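How to Get Scuffs and Grey Marks Off a White Desk

If you have a white desk or table, you already know how it goes. It looks lovely for the first month or so, and then one morning the light comes in sideways and you notice it has picked up a whole collection of grey streaks (mine come mostly from my laptop, my watch band and one very heavy stapler). The good news is that most of these marks are sitting on top of the finish and will come off with a little patience and things you probably have under the sink.

What you'll need

Two soft cloths, a bowl of warm water, ordinary dish soap, baking soda, and a plain white pencil eraser. A melamine sponge is nice to have, but please save it for last.

Step 1. Clear everything off and wipe away the dust with a dry cloth. I used to skip this and all I did was push the grit around, which makes fresh scratches.

Step 2. Add a few drops of dish soap to the warm water, wring your cloth out well, and wipe the whole top. Go over the edges too, where your sleeves rub. Dry it right away with the second cloth, especially near any seams or cutouts, so water doesn't soak into the board.

Step 3. Now look at what's left. For thin dark lines, try the eraser first, rubbing lightly along the mark. It's surprising how many disappear!

Step 4. For wider smudges, mix baking soda with just enough water to make a soft paste. Dab it on, leave it for 7 minutes, then wipe in small circles with hardly any pressure. Rinse your cloth and wipe again until there's no white film.

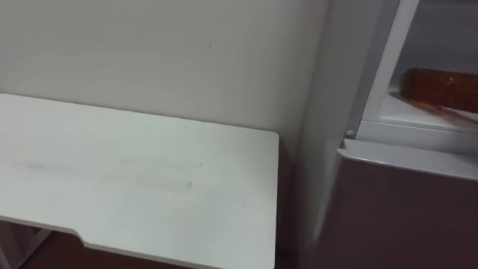

Page last changed: 12 Nov 2022

Matte tops like this one need a gentler hand than glossy ones, as hard scrubbing can leave a shiny patch that shows more than the scuff did. If you do reach for the melamine sponge, keep it damp and test it somewhere out of sight, then wait for the spot to dry before you decide.

Step 5. Wipe everything once more with clean water, dry it, and give the desk 24 hours before putting a mat or anything rubbery back on it.

Small dark specks that won't budge may be tiny chips in the finish. Cleaning won't help those, so a dab of matching touch-up paint is the kinder choice. Let me know how yours comes out, and do mention what sort of finish you have!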